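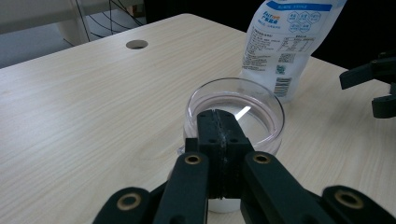 Katia Tedesco asked in January whether the site list could be released before the survey drawings were finished, and the answer was yes, provided the gaps were marked. The list covers the earthworks, wells and building platforms recorded on the Musley plateau, with one row per feature. Drawings will follow in a separate folder.

# Musley Plateau Site List

## Contents

- `sites.csv` – 219 rows, one per recorded feature
- `phases.csv` – the dating scheme, 7 phases
- `sources.csv` – field notebooks and printed reports used

All files are UTF-8, comma separated, with a header row.

## Main columns

- `site_id` – fixed, never reused
- `name` – local name where one is known, otherwise blank
- `type` – well, bank, ditch, platform, kiln, grave, other
- `phase_from`, `phase_to` – keys into `phases.csv`
- `certainty` – high, medium or low
- `source_id` – key into `sources.csv`

## Dating

Phases were assigned from surface pottery. Where a feature produced no pottery, both phase columns are blank and `certainty` is low. A blank does not mean that a feature is late. Platforms at Rarham were dated by Anselmo Paredes from the older notebooks, and those rows have not been checked on the ground.

## Positions

Grid references are rounded to 300 metres. Graves have no reference at all. Exact positions are held by Afaf Nasrallah and can be requested for research use.

## Known problems

- Biltitz appears under 2 spellings in the sources. The list uses one; the other is kept in the `notes` column.
- Several banks may be field boundaries of recent date. They are typed as `bank` with low certainty.
- The Meijer notebooks give distances in paces. These were not converted.

## Reuse

Free to copy and adapt with credit to the Musley Plateau Survey. Please quote the `site_id` when reporting an error.

## Comments

**Doğukan Gündoğdu**
Is the kiln east of Rarham the one in the Meijer notebooks? The source column points to a printed report.

**Anselmo Paredes**
Same kiln. The report copied the notebook entry – I'll add the second source.

**Manuela Tedesco**
The phase keys load as text in my spreadsheet and won't sort. Setting the column to number on import fixed it.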